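Budget notes, second hand

The first hand took most of the hardware line, so the second needs its own case. Perketton quotes 8 weeks' lead time. I have put 2,000 aside for spares and 292 for wrist brackets – cabling comes out of a separate line.
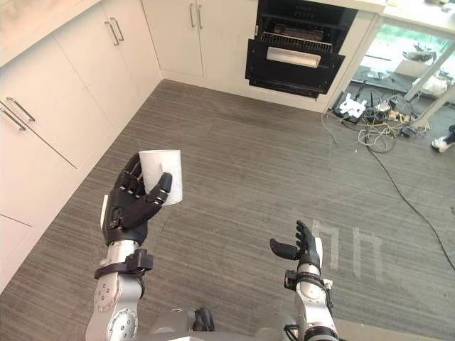

Left hand on a mug, right hand open, kitchen floor.

Ashwin wants two spare hands on the shelf. I would buy one, plus a set of finger joints, and review in October. Trivmont's service contract can wait until then.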